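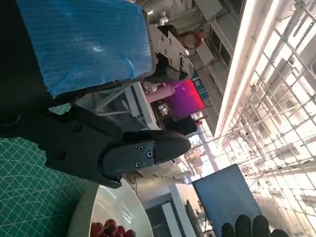
3.2 Setting up the gripper station and keeping it running

Most of the trouble we had with this station came from small, dull things, so I'm going to spend more room on them than papers usually do. If you only care about the grasp results you can skip to Section 4, but if you're planning to build something like this, please read on (it could save you an afternoon or two!).

The station, which we call Grilel for no good reason, sits in one bay of the shared hall at Andstead. The gripper is a two-jaw design with a camera near the wrist that looks down past the jaws. We started with the mounting drawings from the Tavares arm we used before, and we kept almost none of them. The old bracket let the camera sag a little each time the wrist turned over, and a little is plenty when the object is a single grape. We went through 3 brackets before we had one that stayed put through a full session.

The work surface is a green cutting mat with a printed grid. I can't recommend this enough. It's cheap, it lies flat, and the grid gives you something to check the camera against without getting out a calibration board. Every morning, before anything else, we drive the gripper to a fixed pose above the mat, save one picture, and lay it over the picture from the day before. If the grid lines match, we start work. If they don't, we look at the camera screws first, then the wrist, and only then at the software. I used to do it in the opposite order, and I lost most of a January to it.

For the fruit task we use artificial grapes on a bunch with leaves. Real ones were our first plan, but they change shape from one day to the next and they leak, and cleaning juice out of a jaw is no fun at all. The artificial bunch is fair game for the gripper: the fruit is shiny and packed close together, and the leaves get in the way of the camera just as you'd want them to in a hard test. Figure 2 shows a closed grasp on the bunch over the mat.

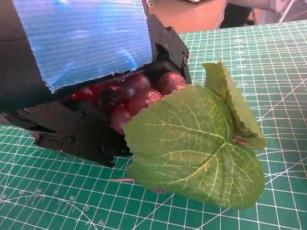 Figure 2. Artificial grapes held between the jaws, seen from the wrist camera, with a leaf in front and the gridded mat below.

You'll notice the blue tape in Figure 2. The ribbed surface wears at its edges and starts to shed threads, and a long thread that drops into view can fool the segmentation step (ours, at least). We now trim the threads at the start of a session and replace the tape when trimming no longer helps. Our first rule was to change it every 400 grasps. That turned out too strict for easy objects and too loose for leafy ones, so we went back to simply looking at it.

Screws are the other thing. The plates on the jaws are held by small screws, and they work loose faster than I expected. In the first long run, a finger plate had shifted after 200 grasps, enough to put the closing point off to one side. We log every maintenance stop in the Skometti sheet, together with the object in use, and of the 17 unplanned stops in that log the largest share are loose screws. A drop of removable thread locker helped a lot. So did marking each screw head with a paint pen, which lets you spot a turned screw at a glance once you're in the habit of checking.

Lighting took us a while too. The bay gets daylight as well as the overhead lamps, and glossy fruit throws back small white highlights that move whenever the bunch does. We tried a shade over the mat and gave up on it, as it kept getting in the way of the arm. In the end we fixed the camera exposure by hand, using the mat as the reference, and let everything beyond the bench blow out to white if it wants to. The policy only needs the mat and whatever is on it.

One last habit, which I'd push on anybody copying the setup: after any repair, even just a tightened screw, we run the same short set of test grasps on the same bunch before collecting new data. If the closing point has moved, we redo the hand-to-camera calibration and note it in the log. Data taken between a repair and a passed check goes into a separate folder and isn't used in any of the results that follow.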